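Play Kitchen Corner Gets a Full Market Table

Grudside Family Center News
Jan 4, 2021

The play market is back, and we could not be happier with how it came together! If you have dropped in on the under-fives room at Grudside, you know the old produce bin was a deep tub where everything sank to the bottom and the kids mostly tipped it out to find the banana. Jovita Contreras spent part of the break rethinking the whole thing, and the new setup is so much more fun to shop from.

The artificial fruits and vegetables now live on the long table, with a wire basket for the fruit and plenty of bare wood beside it for the "fresh today" display. Children can see what's in the basket from the side, which makes a big difference when you are three and have your heart set on the pear. Jovita put a round woven placemat underneath – it looks lovely, and it saves the tabletop from scratches.

Bernardo Calado has been running the sorting game with the older group: fruit goes in, vegetables stay out, and the grapes and the peach start on the wrong side on purpose. The debate over the cucumber went on all through snack. We loved every minute of it.
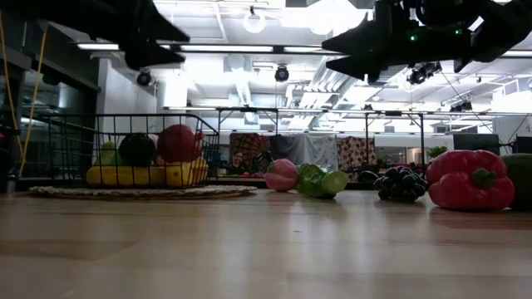 Still on our wish list

We would love a second basket, a toy scale and 5 small shopping bags with handles (cloth ones wash best). Lemons and carrots are welcome too, as long as they're bigger than a child's fist. Drop things off with Fatemeh Safavi at the front desk any morning before 12. The market stays up through March, so come and do your shopping!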